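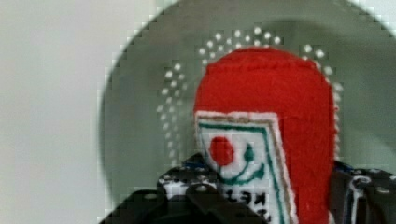

The red felt piece between the two fingers, with the grey-green disc behind.

I promised to write about the money side of our robot table, and now I have the numbers, so let me do it before April, when the next order must go out.

Our small group at Jiltasham has one arm. We call the project Radar — the name is older than the robot and means nothing any more. When we planned it, I made a list with the arm and the gripper at the top, and I gave very little thought to the rest. This was my mistake. The arm was one quotation and one signature. The small things came as 49 separate lines in my spreadsheet, and each of them needed a receipt. 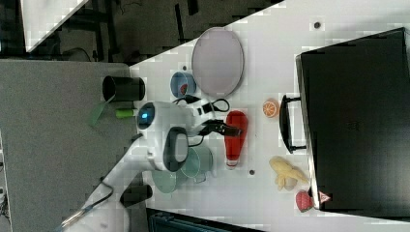

Pangilinan

The toy food is the cheapest part. A banana, a strawberry and an orange slice cost less than my lunch, and when they wear out I can buy them again in any toy shop. Plates and bowls are also cheap, but I advise you to buy two of each on the same day. I went back for a second bowl after one month and the shop did not have this size any more.

Cables were the surprise. I had planned 70 euros for cables and holders, and we spent 382. The first ones were too short for the arm when it stretches, so we paid for them twice. If you measure, please measure with the arm in its furthest position and then add some more.

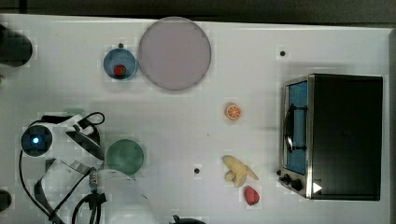

The other thing I would do differently is delivery. We made orders from Lilleo whenever something was missing, and every parcel had its own charge. Now I keep a paper on the door, people write what they need, and I order once in a month. It is slower, and my colleagues complain a little, but the sum at the bottom is smaller.

For the next period I have put three lines in the plan: spare fingers for the gripper, a second set of dishes, and a reserve which has no name. The reserve was refused last year. I have written a longer explanation this time, and I wait for the answer.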